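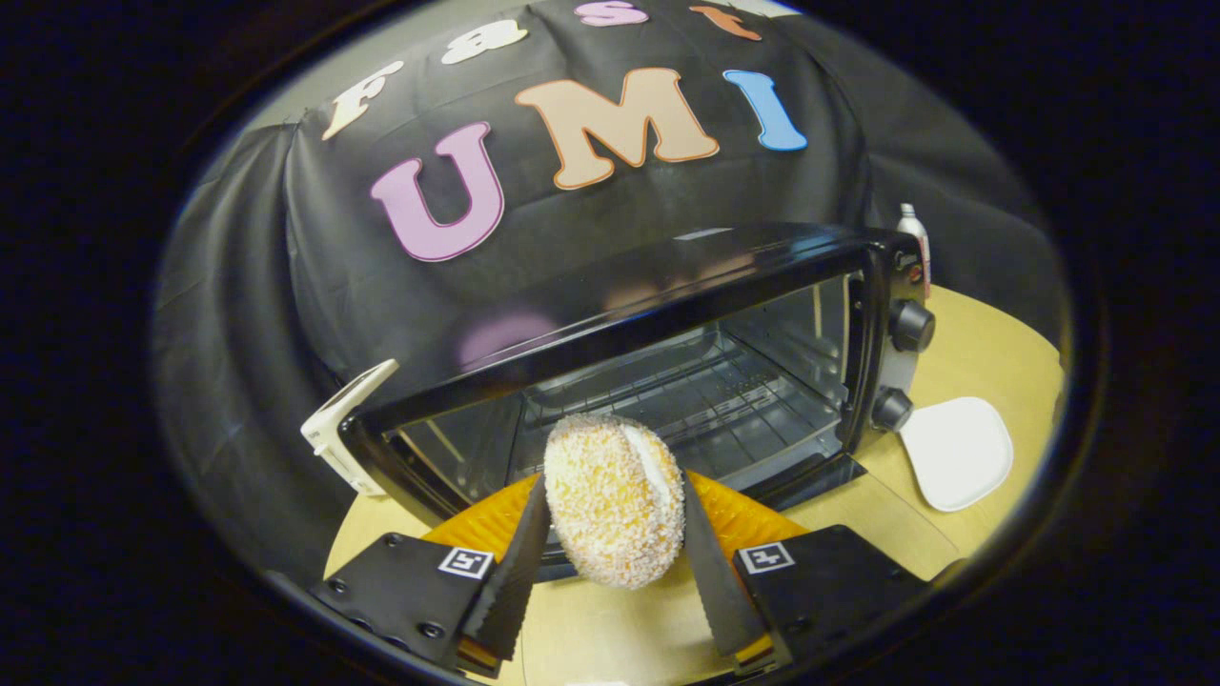

Cleaning the toaster oven before we put it back to work

I put this job off from January until the middle of March. We use a toaster oven for almost everything smaller than a roast, and ours had reached the point where a slice of cheese toast set off the smoke alarm in the hall. The alarm was right to complain. There was a layer of old crumbs at the bottom and a brown film on the walls.

Unplug it first and let it sit. I did mine after lunch, when it had been off since breakfast. Then take out whatever comes out. The wire rack went into the sink with hot water and dish soap for 18 minutes, which is how long the radio program had left to run. Most of the gunk came off with a nylon brush. The rest needed baking soda and some patience around the ends of the rods, where grease likes to collect.

For the inside I used a paste of four tablespoons of baking soda and just enough water to make it spread. I kept it well away from the heating elements. It sat overnight – the instructions I found said an hour, but I went to bed – and in the morning I wiped it out with a damp cloth. It took four passes before the cloth stopped coming up gray. The silver walls look like metal again.

The door is the fiddly part. Crumbs get into the hinge side and stay there, and a cloth only pushes them further in. An old toothbrush works. So does a wooden skewer if you go slowly.

The outside is easier. A black glossy top shows every fingerprint and every streak, so I gave it a wipe with a barely damp cloth and then a dry one. The knobs got the same treatment. Don't spray anything straight at the controls. Put it on the cloth.

I also moved the oven. It used to live on the counter at the end by the fridge, under a shelf, and I was never happy about that. Now it has a place on the pale wood table, where I can open the door all the way and set a plate down to the right of it. I used to carry hot toast across the kitchen on a fork, so this is an improvement.

One thing I still want to fix is what goes behind it. I don't want any cloth near it when it's on, so that side gets cleared before the plug goes in. A plain metal splash panel would do the job for good. I measured for one and then lost the piece of paper, so I'll have to measure again.

Next on the list is the kettle, which has enough scale in it to rattle.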